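Progress report to the Durarlow Fund, September 2022
Project: Bacteriophages in the ponds at Plerside
Prepared by Stojan Dumitrescu

Dear friends at the Fund,

I hope the summer was kind to you all. It has been a busy one for us, and I am very glad to say that the sampling is finished! We brought back 264 water samples from five ponds, which is every pond we named in our application, and all of them are now filtered, labeled and in the cold room.

As you may remember, we are looking for phages (the viruses that infect bacteria) that will grow on our two host strains. The first strain has behaved beautifully from the start, with clear, round plaques that even our newest student could read without squinting. The second was slow and patchy through most of August, and I will admit I lost a little sleep over it, until we went back to a softer top agar and the plates finally began to make sense.
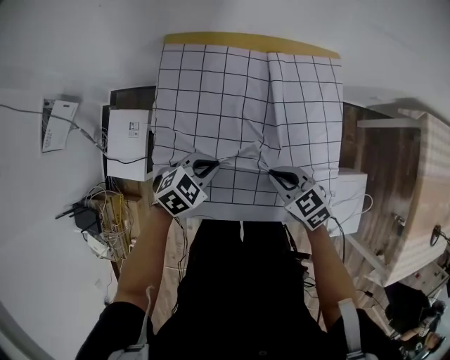

With that sorted out, we have started purifying the phages we want to keep, picking single plaques and replating them until each stock looks uniform. It is patient work and I would not want to hurry anybody through it. The stocks from Petkov pond, the shady one behind the mill, will go first for sequencing.

On the money side, we are within budget, though filters cost more than we had planned and I would like to move a small part of the travel line to cover them. The Turnex incubator was serviced and is holding its temperature well.

Next we will finish the purification and send off the DNA. Please do come by if you are ever out our way, the kettle is always on.

With warm thanks,
Stojan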